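Small kitchen, white table, toaster oven: where does everything go?

Forum > Home > Kitchens & Dining > Small Spaces

pepperpot_lou
Apr 28, 2021

Okay, I need opinions because my sister and I have been going back and forth on this for a week and I'm losing my mind a little. We moved into a place with about as much counter as a phone booth, so the toaster oven has to live on the table. The same table we eat at! It's a plain white top, the Skikasport one, and I love how bright it makes the room, but every single thing you put on it looks like clutter.

So my question is, do you keep plates and ketchup and so on out on the table all the time, or does it all get put away after every meal? And does the toaster oven go at the end or along the back? I want it at the short end with the door facing in so I can slide things straight onto a plate. My sister says that's a burn waiting to happen.
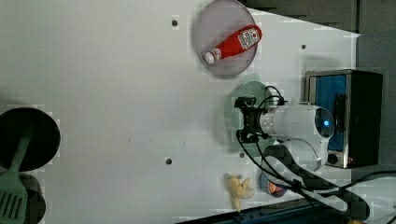
Also I keep buying plates in soft colors. The gray-lavender kind, pale green, that sort of thing. They look so nice on white, and I'm not giving them up, so please don't tell me to get a matching set.

crumbtray
Your sister is right, sorry. We had ours with the door facing in for most of a year and my forearm found it more than once. Turn it so the door faces along the edge and stand off to the side when you open it. You lose a little plate space and you keep your skin.

Malathi Gowda
I'm going to disagree with crumbtray (nicely!). Door facing in is fine if you leave a full plate's width in front of it. The trouble comes when people shove things right up to the glass. I've cooked on a table like this since I had a studio apartment, and my rule is one plate in front of the oven and nothing else, ever. Fruit goes at the other end. So does anything plastic, which includes your ketchup.

Love the plates by the way. Mine are Achari, all odd colors, and I pick up one whenever I see it secondhand.

pepperpot_lou
Ooh okay, a plate's width is something I can do. The ketchup wanders, I'll admit that. It starts the meal in the fridge and then it's just out until somebody trips over it mentally and puts it back.

dunmore77
Ketchup does not belong in the fridge in the first place but I know that's another thread.

crumbtray
It is another thread and it was seven pages long, please no.

tillyandthecat
Can I ask about the holes? I've been looking at white tops and some have little holes in them and I can't decide if that would drive me nuts. Crumbs!

pepperpot_lou
Crumbs yes. I go over them with a dry pastry brush and it takes two seconds. If it bugs you, you can get stick-on covers at the hardware store, the ones meant for cabinet screws. I bought a pack and then never put them on, so there's my level of commitment.

dunmore77
I'd fill them. Wood filler, sand, dab of white paint.

Malathi Gowda
Please don't use wood filler until you know what the top is made of! I did that on a Clamum table and it popped right back out by August and took a chip of the finish with it. Covers are the way to go, or just leave them.

dunmore77
Mine held up fine. Depends how well you prep it.

Malathi Gowda
Mine was prepped plenty, thank you.

tillyandthecat
Covers it is, haha. And what about bananas? I peel one for my toddler, he eats a third of it, and the rest sits on the table looking sad until I deal with it. I started giving him a tiny bowl just for that and now he thinks the bowl is a hat.

pepperpot_lou
A small bowl is such a good idea! Ours go straight on the bare table and then there's a sticky patch to wipe up. I have a little one with a blue rim that would be perfect and all it does now is take up room.

crumbtray
Back to the oven for a sec. Whatever way you point it, check what the bottom does to the table. White tops yellow. I put mine on a Mukcombe heat mat and the spot under it still looks the same as the rest. Pull the oven out every couple of weeks and wipe behind it too, you will be horrified.

dunmore77
Agree on the mat, and measure the feet before you buy one. I got mine too small and two feet hung off the edge.

pepperpot_lou
Mat is going on the list. So far I have: oven at the short end, door facing in, one plate in front of it, mat underneath, fruit down at the far end. My sister has read all this and says she still votes with crumbtray. I told her she can have the chair on that side.

crumbtray
Tell her I said hi and to wear long sleeves.

tillyandthecat
Does anybody know if those cabinet screw covers come in bright white? All I can find is cream.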